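Pre-run checklist, grasp planner on the Joltari cell

Filled in by me, with Pankaj Rawat's remarks from the May review where I agreed with them (mostly!).

1. Controller build matches the planner build. OK
Both on branch 41. Last time they didn't match and the arm simply refused the first plan, so please read the log header and don't trust the green dot.

2. Speed limit loaded from file. OK
Check it after every restart – Pistar falls back to its own defaults.

3. Wrist camera mask. NEEDS WORK 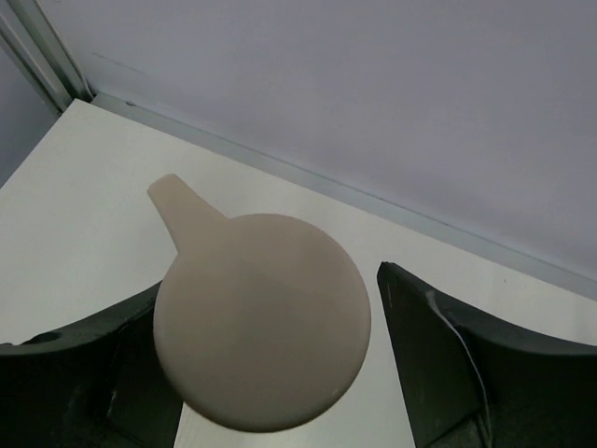
The mask tells the planner which pixels are gripper and should be ignored. Ours is still the hand-drawn one, and it only covers the fingers. The pale cable on the right finger needs to go in too, or segmentation will happily treat it as a thin object on the table. Dark fingers are easy, pale on white is where I get nervous.

4. Object pose against the wall. OK, with a comment
The fit leans on the outline, so a round top gives it almost nothing for rotation. I've told it to weight the tab much higher.
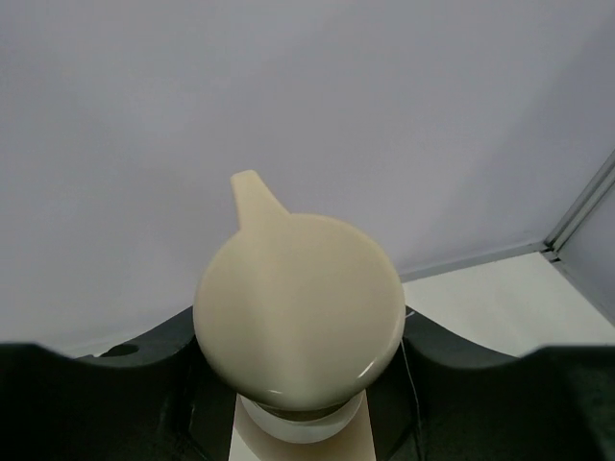

With that weighting on, I got the same heading on 4 replays out of 4, and I'm happy to sign it. Pankaj wants the Wieczorek set replayed as well (fair enough, I'll do it after lunch).

5. Stop button halts the planner thread as well as the motion. OK
Pressed it 3 times, once mid-plan. Queue was empty each time.

Open: item 3. No unattended runs until the new mask is merged.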